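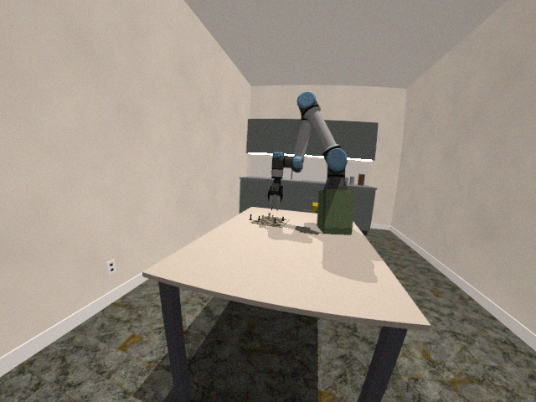

How accurate does an arm have to be to pick up a chess piece? Accurate enough that the error at the fingertips stays under half the gap between neighbouring pieces, and on a small board that is a few millimetres once you subtract the thickness of the fingers.

I have been working against that number for most of the autumn. The arm at the Trusden workshop is shared, so I do the motion planning at home in simulation and take the result in when I have a slot. The simulated room has the table, the pedestal and the kitchen units as collision geometry. The units matter more than I expected. With the elbow up, the planner likes to swing the arm back towards the wall cupboards, and my first set of joint limits let it.

The board is set at an angle to the table on purpose. With it square to the base, a sign error in the yaw went unnoticed for two evenings. Now any mistake in the board transform shows up on the first move.

Planning is done in Preler, with a small script of mine on top that turns a move such as e2 to e4 into four poses: above the piece, at the piece, above the target, at the target. Captures add a trip to the side of the board. The gripper comes in vertically every time. I tried tilted approaches for the crowded squares and gave up, as the wrist kept passing close to a singularity.

Last night's batch was 3,000 random moves from scattered mid-game positions. Failures fell into 2 groups:

Finger contact with a taller piece next to the target. Fixed by turning the gripper so that the fingers open along the diagonal.

No solution found in the time allowed. Around 1,000 ms is the limit I set, and raising it helped only a little – most of these were far-corner squares near the edge of reach.

Next job is moving the pedestal closer to the board in the model and running the same batch again.

Posted 7 October 2021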